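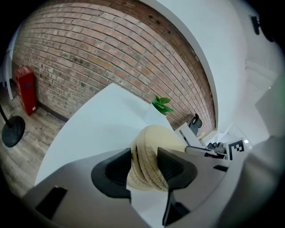

Kvam's basket shop is moving across the river, and I'm a little too excited

If you've ever walked into Kvam and walked out with a bread basket you didn't need (guilty, three times), you'll want to hear this. The shop is leaving its narrow spot on Parel Street in August and setting up in the old Plamow seed warehouse, on the other side of the footbridge. I stopped by the new place at 2 in the afternoon, expecting a quick look, and stayed until they were sweeping up.

The new room is big. The Parel Street shop is 205 square feet, and anyone who has tried to turn around in there with a backpack on knows exactly what that means. The warehouse floor is 900. There will be a proper counter, a wall of shelves for the coiled bowls and lidded pots, and a long workspace at the back for classes, which people have been asking for ever since the shop opened.

The classes are what got me! They start with the simplest coiled bowl, the kind where you wrap cord around itself and stitch as you go, and I'm told a beginner can finish a small one in an evening. I have my doubts about this particular beginner. I once tried to make a coaster from a kit and ended up with something closer to a hat for a mouse. Still, I put my name down, and so did the woman behind me in line, who said she'd been meaning to learn since her kids were little.

There's a Saturday-market feel to the plans too, with room for a few other makers to bring their things in and sell from a shared shelf. Kurar, the dye studio up the hill, has already said yes. They'll be bringing dyed cord in rust and indigo and a yellow I would happily paint my kitchen, and you'll be able to buy it by the hank and use it in class the same night.

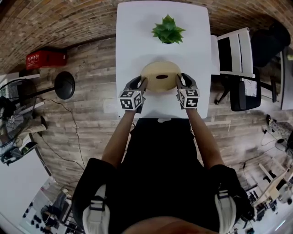 Prices on the shelves are staying put for now, which I asked about twice because I'm cheap. The little bowls will cost what they cost on Parel Street, and repairs are going to carry on as well. If you have a basket with a handle coming loose or a rim that's starting to unravel, you can drop it off at the old shop until the end of July and pick it up at the new one. Put a tag on it with your phone number. They have a whole pile of mystery baskets from last year, and one of them looks a lot like my aunt's.

Getting there is easy enough on foot. Come over the footbridge and turn left at the loading dock, and the door is the one with the faded Plamow lettering over it (they're keeping the lettering, thank goodness). Parking is worse. There's a small lot next door that fills up early, so I'd leave the car on the Parel Street side and walk over.

One more thing, for those of you who like a bargain. Before the move, the old shop is clearing out its seconds, with 200 pieces going at half price. Most of them lean a bit, or have a coil that wandered off course, and I like those best. The sale opens at 10 in the morning and runs until the shelves are bare. Bring your own bag, and save me one of the round ones with a lid if you get there first.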